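Two arms, one table, far too much cable
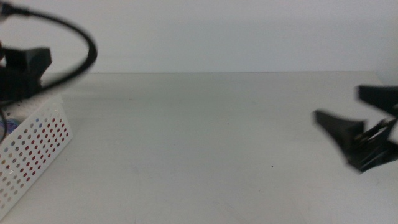 Marstead Shared Workshop – Robotics Bench Group

Last updated: May

Well, we've got both grippers over the same table at last! I've been wanting to write this up for ages but every evening I sat down to do it, something else needed tightening.

The cable is my current headache. I left a big generous loop on the left side so nothing would pull tight at full reach, and now it hangs down over the white basket (the one with all the little holes) and I'm convinced it'll snag one day. Corentin wants it clipped up along the arm. Edgars says shorten it and be done. I've bought 12 clips, so you can guess who won that one.

The right arm is the quick one. I've got it turned down to 40 per cent speed and it still makes me jump, so I might try 30 for the next lot of tests and see if Sarla stops standing by the plug.

Still to do: a proper clamp for the basket, new finger pads, and the wiring diagram I promised So-yul back when we started. My parts list is up to 134 lines, which is silly, and half of it is screws.

Melati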